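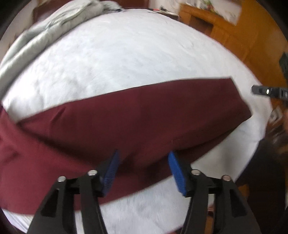 4.3 Slips during the fabric trials

We had rather hoped that cloth would be the easy part of the Ornville recordings, and it is only fair to the reader to say at some length how it came to be the most troublesome. Of the 2503 grasps we kept, most of the ones marked as faulty came from soft items handled on top of other soft items. Figure 7 is typical of the kind of grasp we mean: the ridged blue pads have hold of a short fold of maroon fabric, and directly underneath lies a shaggy white blanket, which is every bit as willing to be pinched. When the fingers picked up a little of the pile along with the cloth, the Castska controller read the extra thickness as a firm grip and stopped closing too early, and the cloth then slid out during the lift.

Figure 7. Grasping a fold of maroon fabric on a white fluffy blanket.

The fault first came to light in September, when Assunta Dal Bello, going patiently through the Flullano logs, found 15 lifts in a single session recorded as successful although the fingers had come up with nothing between them. We are very grateful to her, for we had been blaming the pads and had already changed them once. Lowering the closing threshold by 10 per cent cured most of the false readings on the blanket, though it did leave us with a few creased pillowcases.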